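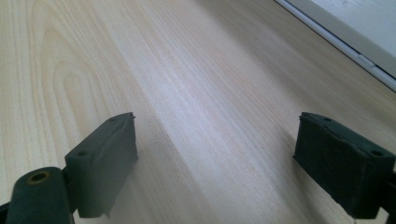 Light wood grain, with a soft sheen across the middle.

Running a Small Record Label: Notes for Unit 3
Preorders, pressings and what to put on the page

Welcome back, everyone. These notes go with the talk on preorders, and I've typed them up a bit more fully than usual (several of you asked, and I do tend to wander off when I'm speaking). Please read them before we start on the budgets.

A preorder is a sale you make before the record is in your hands. The buyer pays now, the pressing plant does its work, and the parcels go out on or near the release date. For a tiny label this can be a lovely thing, as the early money helps with the plant's deposit and you get a first idea of how many copies people want. But please remember that it's borrowed trust! Every one of those buyers is waiting on you, and they'll wait quite happily if you keep writing to them.

Our worked case is Zostow, the second album by Úna Hennessy, on the Ponis label. Njål Vik runs Ponis from his spare room and was kind enough to let us use his sums. He planned a first pressing of 400 copies on black vinyl and opened the preorder in July. By the end of the first week he had sold 67, mostly to people already on the mailing list, and by release day it was nearly 200. So half the pressing was still to sell, through shops and at shows, and he had allowed for that in his budget from the start.

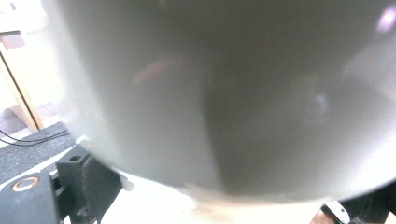
Should the label wait for the test pressing before opening a preorder?
It's the safer choice for a first release, as a rejected test can push everything back by weeks and you'd have to write to every buyer.

A word about the preorder page itself. Put the expected shipping month near the top, in plain words, and say whether the download comes right away or on release day. Name the format and give the postage before the buyer reaches the checkout. Úna also wanted a couple of songs to be playable in full, and I'm with her on that one, though Njål took some persuading.

For next time, draft a preorder page for a made-up record of your own, and bring a short budget to go with it. We'll also look at Budivlow, the Ponis cassette series, and how the numbers change when the run is so much smaller.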